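Red trays, again

Quick one today, it's already past lunch and I have a pile of stuff to get through before May runs out on me. But a few of you asked what happened with the tray dinners, so. Update.

Short version — we eat off trays now. Everyone. Four people, four trays, no more hauling plates and cups and forks from the kitchen in five trips and then discovering the spoons never made it. You lay the tray once, you carry it once, you eat, you carry it back. I got the idea from Lâm, the noodle place by the bus station, where everything comes on a tray and the tables get cleared in seconds flat. I sat there with my soup thinking, why am I not doing this at home.

The color thing first, as I know some of you hate it. Red tray, orange dishes. I went back and forth for ages. White plates look cleaner, sure, and I had a whole cart full of them at Clikdale before I closed the tab. But orange on red makes me happy at breakfast and I am not a happy person at breakfast. A plant at the back of the table and it's done, no tablecloth needed.
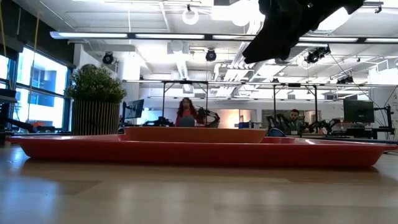
Zidik wrote in under the last post to say that red and orange together would put them off their food, and that a plain wood tray hides scratches a lot better anyway. Also asked if the rim isn't annoying when you cut something.

Fair on the scratches. Mine at home has two already and I've been carefull. The rim, no, doesn't bother me. I'd never buy one without a rim. Soup, peas, a toddler visiting — you want the rim. A wide one too, so you've got something to hold when you pick it up.

OK so the order. This is where I wasted the most time in the beginning. I used to put the tray down wherever and fill it as things came to hand, and then the cup ended up where the fork should go and I'd be shuffling it all around with one hand. Now I start with the tray in the middle of the table, empty, and all the pieces out around it. Cup on one side, fork and spoon within reach. Then the plate goes in first. Always the plate. It's the biggest thing and everything else has to fit around it. 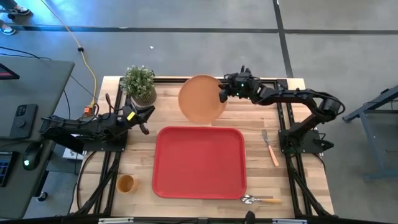

Tray still empty, plate on its way.

Then the cup, top left corner. I know the etiquette people put it on the right. I don't care, I knock it over on the right. Fork or whatever you're using goes up along the side of the plate, and the spoon last. Wooden handles or wood-look ones are my favorite with this, they calm the red down a bit. The metal ones I had before slid all over the place whenever I walked.

Size matters more than I thought it would. My first tray was from Fetari and it was lovely and much too small, plate and nothing else. Cup had to travel separately, so what was the point. If you're buying, put your biggest dinner plate down on it in the store (bring it in a bag, I did, got looks) and check there's a clear strip left on both sides.
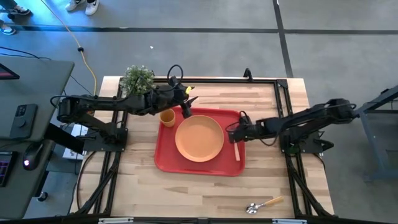

And leave a bit of slack on the plate's left for the cup. I like mine tucked in close to the plate, so I shift the plate over to the right a little instead of dead center. Looks slightly off on the table, feels right when you're eating.

Washing up. Trays don't go in my dishwasher, too wide, so they get a wipe with a damp cloth and stand on edge next to the bread bin to dry. Takes a minute. Don't stack them wet, they stick together and make an awful sucking noise when you pull them appart.

Still looking for small bowls in the same orange, by the way. If anyone has seen some, leave a comment. Not the shiny kind. Have to run — the rice is on.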